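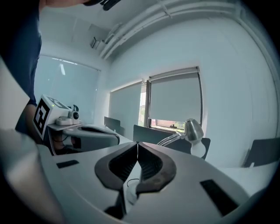 How Sound Travels Through a Wall

Sound is a vibration. When a person speaks, the air near the mouth is squeezed and stretched many times each second. The squeezing passes from one bit of air to the next until it reaches an ear.

A wall does not stop this. Moving air pushes on the wall, and the wall shakes by a very small amount. The far side of the wall then pushes on the air in the next room. A heavy wall is harder to shake than a light one, so less sound comes out.

Speed

Sound moves through air at more than 300 meters per second. It moves faster in water and faster again in steel. The particles in steel are tightly joined, and a push on one is passed on quickly.
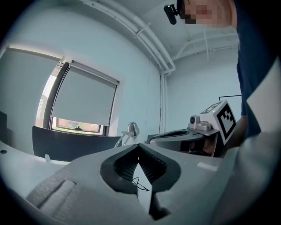 Ridged and lightly textured gray surfaces, with black ribbed rubber.

Soft and hard surfaces

When sound meets a hard, smooth surface, most of it bounces back. A sound that bounces back late enough to be heard separately is called an echo. Thick cloth and foam have many tiny gaps. Air moving in the gaps rubs against the material, and the sound energy turns into a very small amount of heat.

Test it

You need 2 paper cups and 7 meters of string. Ask an adult to make a small hole in the base of each cup. Thread the string through and knot it inside. Two people hold the cups and pull the string tight. One speaks into a cup and the other listens. Repeat with the string slack. Write down which test was louder.

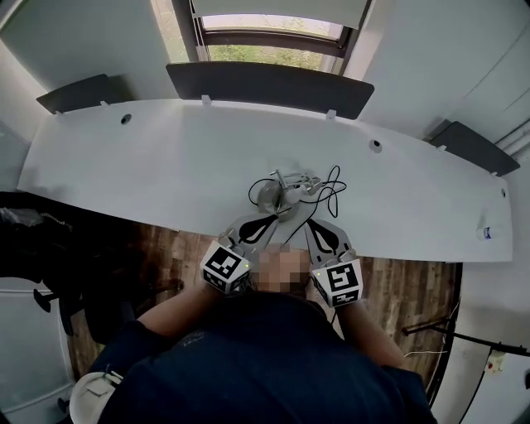 Why do voices from the next room sound dull?
Walls block high sounds better than low ones. The low part of a voice gets through, but much of the high part, which makes words clear, is lost.

Words to know
Vibration: a quick back-and-forth movement.
Absorb: to take in.
Pitch: how high or low a sound is.

Text by Kalliopi Kokkinos. Checked by Máté Erdős.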